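Bundero opens a maternity hire rail in Skalitz, because the party is in eight months and so is the baby

Nov 24, 2025

SKALITZ: Occasionwear hire firm Bundero has launched a maternity rail at its Brurker Street shop, offering evening gowns, wedding guest dresses and one very forgiving velvet jumpsuit to women who would prefer not to attend a black tie dinner in leggings.

The collection runs to 65 pieces in its first season, with hire from £33 for a long weekend. Sleeves are plentiful. So are capes, which hide a great deal and make the wearer look as if she has a castle to get back to.

Most of the gowns come from the Mekonnen label, whose pleated column dress was the most requested item during a trial in October. Bundero lent out 17 dresses in that month and got all of them back, one with a canapé in the pocket. 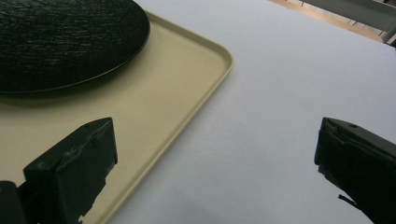
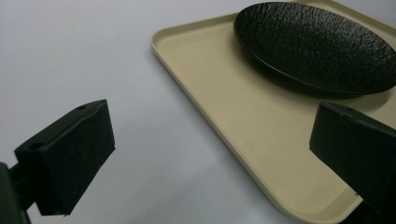

Black textured plate on a beige tray.

Every hire includes a second size at no extra charge, as bumps are known to ignore the booking calendar. Customers may swap up to the day before the event. Heels are available on request, though staff will also bring out the flats without being asked.

"Royal mothers-to-be have been doing this in couture for years," said a Bundero spokesperson. "Our customers have the same ankles and a smaller budget."

The first 100 bookings will include free dry cleaning, gravy included. Fittings are by appointment at the Skalitz shop, where there is now a proper chair in the changing room.

ENDS

Notes to editors
Sizes 8 to 26. Sample gowns can be lent for shoots. Please return the hangers.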